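July
Posted by the Trernora game desk

I put off downloading Clunda for ages, mostly because my phone was full of other open-world games I never finished, but my goodness, this one has eaten my evenings! You play a courier in a flooded harbor town called Kondden, hopping from boat to boat, dodging patrols and picking up odd jobs from whoever waves you over. There are 50 jobs in the main story, and I've done every one (some of them twice, I'll admit).

The boats handle beautifully once you turn the steering sensitivity down to 4. Before that I was bumping into every pier in town. I also love the night market, where a grumpy old mechanic named Tăng sells engine parts and complains about your driving the whole time.

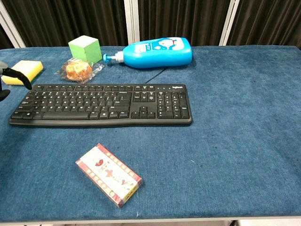
Does it play well without an internet connection?

The whole story runs offline, and you only need to connect for the weekly races and to back up your save.

My one real gripe is the ads. You get one after every failed job, and the later chases are hard enough that I sat through 14 of them in a single evening. Paying to remove them fixed my mood right away. The music loops a bit too often as well, so I usually turn it off and put on my own. Still playing, still stuck on the lighthouse race, and still giving it 9 out of 10.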